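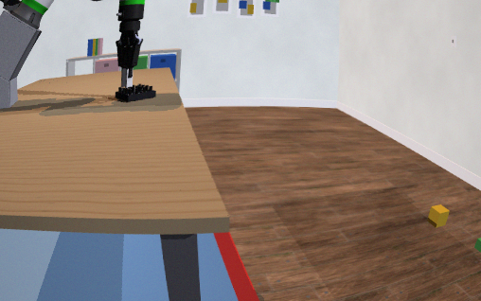

Wooden table and striped blue rug with red border.

Letell announces Randska, the first expansion for Trerkerau

15/07/2020

Letell, the independent studio behind the action role-playing game Trerkerau, has announced that the game's first expansion, Randska, will be released later this year on PC. Console versions will follow at a date still to be confirmed. The expansion is published by Yoshida, which also published the base game.

Randska adds a new region to the north of the existing map. Players reach it by boat from the harbour at the end of the third chapter, and it can be visited at any point after that. The region is made up of a walled town, the salt flats outside it and a mine that runs under both. Enemies in the mine are set for characters at level 50 and above. The town and the flats are open to lower levels, although some of the night encounters on the flats will be hard going for anyone who arrives early.

The main story of the expansion takes the player into a dispute between the town's salt guild and the families who work the mine. There are three endings. The choice that leads to each one is made well before the final battle, and the game keeps a separate save at that point so that players can go back without starting the region again.

New weapons and changes to stamina

Eleven weapons are being added. They include the first two-handed spears in the game and a hooked blade that can pull a shield out of an enemy's guard. The hooked blade does low damage by itself and needs a high skill rating to use well. It has been built to work alongside a fast off-hand weapon.

Stamina has been reworked for all players, including those who do not buy the expansion. Heavy armour no longer slows stamina recovery while the player is standing still, and rolling costs the same amount whatever is being carried. Letell made the change after reading feedback from the base game, where many players said they felt pushed towards light armour for every boss. 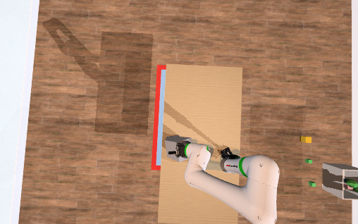
A full list of balance changes will be posted on the Letell website a week before release. It runs to 356 entries, most of them small. The larger ones are:

Parry timing on small shields is slightly longer.
Fire resistance now has an effect on burning ground as well as on direct hits.
Throwing knives can be picked up again after a fight.
The bell tower boss no longer recovers health when the player leaves the room.

Saved games from the current version will carry over. Players who are using mods should remove them before installing the update, as files made for the older version may stop it from loading.

Closed test in July

A closed test of the expansion will take place in July, with 1000 places for owners of the PC version. Registration is through the account page on the Letell website, and places will be drawn at random – there is no advantage in signing up early. The test covers the town and the first level of the mine. Progress made during the test will be wiped at the end and will not move into the finished game.

Testers may stream and record the town area. Footage from the mine is not to be shared until the expansion is out.

Other additions

Randska includes a practice yard where weapons can be tried against any enemy the player has already beaten. Button layouts can be saved per character, and subtitles now have a choice of four sizes. The journal has a search box. The text of the base game and the expansion together has been checked again in every supported language, and 2303 lines have been corrected or rewritten.

Trerkerau owners will be able to buy Randska separately. A combined edition with the base game and the expansion will go on sale the same day. Prices will be announced by Yoshida nearer the time.

About Letell

Letell is an independent developer of role-playing games for PC and consoles. Trerkerau is its second release.

Press contact

Review code for Randska can be requested through the press page on the Yoshida website. Please state the name of your outlet and your preferred language. Codes will be sent out ten days before release.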